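Hevberg Labs
@hevberg_labs
Mar 31, 2025

Thread on the rules we use for recording hand demonstrations for manipulation training. We rewrote ours in February after an audit of 330 episodes. Posting the parts other small labs have asked for.

1/ One episode, one task, one sentence. If the sentence needs an "and", split it. "Open the tin" and "put the pens back in order" are two episodes with two labels, even when the same person does them back to back on the same floor.

2/ Both hands in view at the start and at the end. We used to accept a late entry by the second hand. Rasteck's segmentation step handled those badly, so the rule is now strict and the check is automatic.

3/ Don't tidy the room. Leave the slippers, baskets and shopping bags where they are. A policy trained on cleared benches does poorly on a living room rug. The only things we ask people to remove are mail, screens, medication labels and anything with a face in a photo.

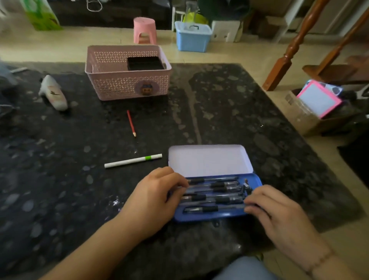
4/ Small rigid parts get their own difficulty code. Compasses, caps, latches, hinges. The label has to name the part being moved. "Stationery" is rejected at review, "compass" is accepted.

5/ Jewellery and sleeves: bracelets are fine, loose cuffs past the wrist are not. Starer's hand tracker loses the wrist joint under loose fabric. Log anything worn on the hand or wrist in the episode sheet.

6/ Rest poses count. A hand touching an object without moving it is labelled "contact, static". Do not trim these. We lost 11 usable grasp onsets in the audit to people cutting the pause before the motion.

7/ Clear lids and translucent barrels: depth is unreliable on both. Flag them in the sheet and keep the colour stream. Mussa keeps flagged episodes out of the depth set and uses them for the rest.

8/ Review takes roughly 2 minutes per episode with the new sheet. The reviewer can't be the person who recorded it. Disagreements go to a second reviewer, whose label stands.

9/ Consent is per household, in writing, and covers background objects as well as people. Withdrawal means the raw files and all derived crops are deleted. Keep an index of crops from day one or you will not be able to do this.

10/ Still open: how to label a two-handed hold where one hand only steadies. We use "support" for the steadying hand. Rasteck uses "hold" for both. If your lab has a written definition, please reply with the wording.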